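Ranger une table de travail recouverte de feutrine : nos conseils

Publié dans Atelier et rangement

Une table recouverte de feutrine rend service pour beaucoup de petits travaux : trier, emballer, réparer, nettoyer des objets fragiles. Le tissu amortit les chocs et retient les vis et les perles. En contrepartie, il prend la poussière, marque sous les objets lourds et supporte mal les liquides. Voici comment l'entretenir et comment la débarrasser sans y passer la matinée.

Vider avant de nettoyer

Commencez par enlever tout ce qui traîne, en partant du bord le plus éloigné. Posez les objets dans un bac à côté de la table, pas par terre. Triez ensuite par famille : ce qui se ferme (bocaux, flacons, bouteilles), ce qui s'enroule (cordes, câbles, rubans), ce qui contient (boîtes, étuis). Ce qui ne va dans aucune famille repart dans une autre pièce.

Les flacons et les bouteilles

Vérifiez chaque bouchon à la main avant de déplacer quoi que ce soit. Les flacons se rangent debout, l'étiquette vers vous. Si l'étiquette se décolle, une bande de ruban adhésif transparent suffit. Pour un pot sans date, notez le mois d'ouverture sous le fond, au feutre : « novembre » se lit très bien et tient plusieurs lavages.
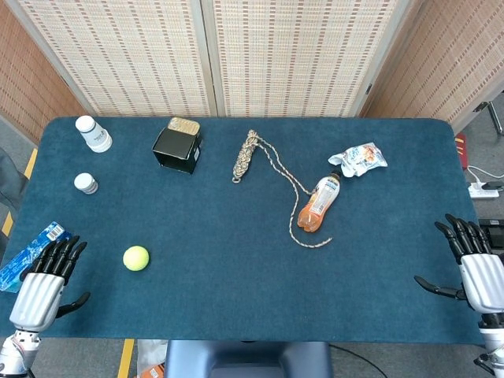
Les boissons n'ont pas leur place sur la feutrine, même bien fermées. Le sucre colle les fibres et laisse une auréole qu'un simple coup d'éponge ne fait pas partir. Une bouteille couchée comme celle de boisson orange risque en plus de rouler au premier coup de coude. Mettez-la debout sur une desserte ou sur un plateau à rebord. Si un verre se renverse malgré tout, épongez sans frotter avec un torchon blanc, tamponnez à l'eau froide, puis laissez sécher à plat.

Les cordes et les cordons

Une corde tressée laissée à moitié enroulée finit par s'emmêler avec le reste. Défaites d'abord la partie serrée, étirez la corde sur toute sa longueur et laissez-la se détordre. Repliez-la ensuite en boucles de 37 cm, en gardant un bout libre. Faites 2 tours avec ce bout autour du milieu, passez-le dans la boucle du haut et tirez. La corde se suspend alors à un crochet.

Les boîtes en carton et les couvercles en métal

Un carton ouvert se remplit vite de n'importe quoi. Fermez-le ou aplatissez-le. Les couvercles en fer décorés se rayent entre eux : glissez une feuille de papier de soie entre chaque. Une boîte dont le couvercle est perdu peut servir de casier dans un tiroir. Mesurez d'abord la hauteur, la plupart de nos tiroirs n'acceptent rien au-dessus de 56 mm.

Nettoyer la feutrine

Passez une brosse souple, toujours dans le même sens, du centre vers les bords. Insistez dans les angles. Une brosse à vêtements convient, un rouleau adhésif aussi pour les poils et les fils. L'aspirateur est possible à faible puissance, avec l'embout textile. Pour une marque laissée par un objet lourd, approchez un fer à vapeur à quelques centimètres, sans toucher, puis brossez.

À faire une fois par semaine : vider, brosser, remettre seulement ce qui sert.

Llinos Skyrme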